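Sticky finish on wood conference table, clean or refinish?
Posted in Furniture Care, 477 views

hodville_office

We have a wood meeting table at our office in Hodville. It came from Norholm, secondhand, so I have no paperwork. The top has a clear finish. Since May the spots where people rest their forearms have felt tacky, and paper sticks to them if you leave it overnight. The middle of the table feels fine.
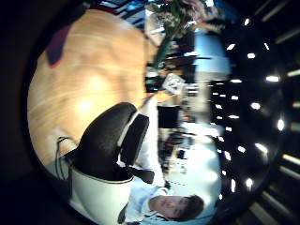
I have been wiping it every evening with a spray cleaner, the kind that says it is good for all surfaces. The tackiness goes away for an hour or so and then it is back. A refinishing shop quoted me $300 to strip and recoat it, plus pickup. I would like to know if I can fix this with cleaning before I spend that. The table gets used every day, so I can only take it out of service for a weekend.

graywren

Stop using the spray first. Many all-surface sprays leave something behind, and skin oil mixes with it and builds up where arms go.

What I would do: put a few drops of dish soap in a bowl of warm water, wring the cloth out until it hardly drips, and wipe one sticky spot. Wipe again with plain water. Dry it with a towel right away. Let it sit overnight and then feel it. If it is smooth, do the rest the same way.

If it is still tacky, try mineral spirits on a rag. Test the underside first, open a window, wear gloves, and hang the rags flat outside to dry when you are done. Don't wad them up.
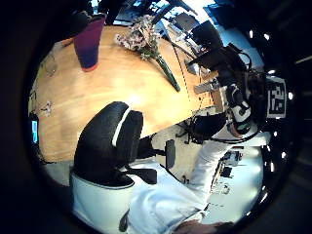
How do you tell if the finish itself has gone soft?
Press a fingernail into a spot you have already cleaned and dried. If it leaves a dent in the coating, the finish has softened and cleaning won't bring it back.

If you get a dent, go with the shop, or sand the top and recoat it yourself. Lacquer gives up to skin oil sooner than most two-part finishes do. Ask the shop what they plan to put on before you agree to the price.

planer_ok

just use furniture oil, Enache or whatever the store has. worked on my kitchen table

graywren

Oil over a sticky film makes it worse. It has nowhere to soak in.

honddale_bench

Agree with the soap and water. I would add that joints need a separate pass. Gunk collects where two tops meet and then gets dragged back across when you wipe. Fold a dry cloth over a plastic card and run it down the line. Takes me 4 minutes on my desks.

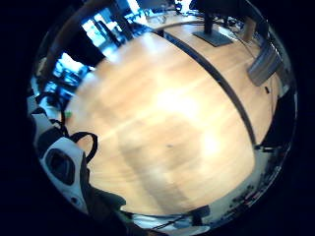
Light wood top with a seam between two sections

For drying, leave each part alone for 30 minutes before anything goes back on it, longer if the air is damp. Felt pads under anything that stays put.

hodville_office

Did the soap and water on one end. No dent from the fingernail. Will do the other end this weekend and skip the spray.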